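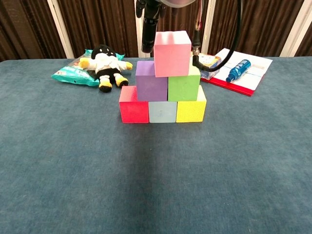

Report No. 7

Home Grants Reports Contact

Filed under: Play Materials, Grantee Updates

Jan 8, 2025
By the Prodow project office

This report to the Gashaw fund covers the foam block part of Prodow at the Jutusow site. We asked for $3,785 in October and received it in full. The application said soft foam cubes would be quieter than wood, easier to store, and "sufficiently uniform for repeated building tasks." The first claim is holding up. We have doubts about the other two.

Spending. We ordered 39 sets from Bolineo and 32 have arrived. The supplier has given us two delivery dates for the balance and missed both. We have paid only for what came. Please don't read the unspent money as a saving, because shipping on the second delivery has not been billed and we expect to argue about it.

Uniformity. We keep coming back to the six-cube pyramid, three on the bottom, two in the middle, and one on top, since it was the standard task in the application. It can be built. A red, a pale blue, and a yellow cube make a base, purple and lime green go over the joints, and pink goes on top. But the light blue one looks a little shorter than the red and the yellow beside it, and the gaps between cubes are easy to see. The pink cube sits off to the right. A standing pyramid tells you that foam is forgiving. It does not tell you the cubes are the same size, and we would ask that it not be quoted as if it did.

Bolineo's answer was that small differences are normal for foam. Maybe so. That wording was not in the sales sheet. We have asked for a written tolerance and would like to see one before the remaining sets are accepted.

Surface. The yellow cube has a speckled, porous look. We can't say yet whether that affects cleaning. The supplier says it wipes down like the others, and we have only the supplier's word for it.

Table covers. We were told a cloth or felt cover would keep the cubes from sliding. Nobody has compared a covered table with a bare one, so we are leaving that claim out of our results. A cloth does wrinkle, and a wrinkle under the bottom row is one more thing to blame when the rows don't line up.

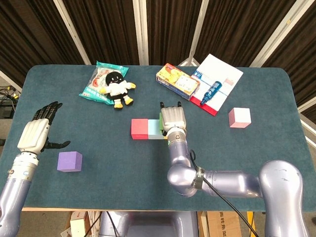 Row of three with the purple and light pink cubes set apart. Teal felt cover.

Table space. The application assumed the whole tabletop would be free for building. In practice a table also holds a plush doll on top of a snack bag, a notebook with a blue marker on it, and a food box. There is still room for a short row of blocks in the middle. Whether there is room for two builds side by side is another question, and we would drop that target from the next period unless the fund objects.

Storage. The sets take more shelf space than we planned. Foam squashes a little, but we don't want to store it squashed and then complain about the sizes.

Next period. We will measure the cubes in one opened set from each delivery, try the pyramid on a bare table and a covered one, and hold payment on the late sets. We are not asking for more money. We do ask that the final report be moved back until the tolerance question has an answer in writing.

Previous report Next report Back to top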